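Wooden tray puzzle, three wells and one block - keep it or pass it on?
Puzzles and Quiet Games board, 2020-07-08

tirnari_north
Hello all, hoping for some friendly advice from people who own far more of these than I do. I picked up a little tray puzzle at our neighbourhood toy swap in May and I can't decide whether it's a proper game or part of one. It's three round wells in a row, all joined up like a fat caterpillar, and the block I've got for it is dark grey and narrower at the top than the bottom. No box, no rules. My youngest is happy moving the block from one well to the next and back again, which I find quite soothing to watch over a cup of tea, but my eldest says it's boring with only one and has gone back to her colouring. I've been setting it out on a big white board with a wood rim, so nothing rolls off under the couch.

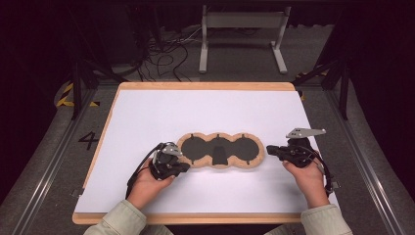
Block in the middle well of the tray, then the bare white surface:
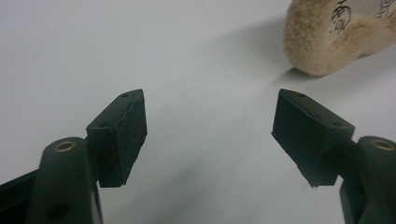
dulia30
Oh, I do love a tray puzzle! My guess is you're missing pieces. Three wells and one block sounds to me like a stacking game, the kind where you shift a tower across one piece at a time and never put a big one on a little one. We had one at the cottage for years and it kept everybody busy on rainy afternoons (the grown-ups more than the kids, if I'm being fair). I'd hang on to it and watch the swap tables for the rest.

yadav_puzzles
I'd disagree with dulia30 there, sorry. The stacking games I've had all used flat discs, and a block with a narrow top would make a pretty wobbly tower. I'd sooner call it a sorting tray, or a shell game for little ones - hide a button under a cup in one of the wells and let them guess. Three cups from the kitchen would do it.

dulia30
Fair point about the wobble, I hadn't thought of that. I still say more pieces!

pasel116
Does it matter much what it was made for? If your youngest likes it, keep it. We turned ours into a counting game with dried beans, and then a paint tray, which I don't recommend unless you enjoy scrubbing the corners with an old toothbrush.

tirnari_north
You're all very kind. I tried the button game after supper and my eldest put down her colouring to come and play, so it's staying with us for now. I'll still ask at the next swap in case somebody has a bag of grey blocks at the back of a cupboard.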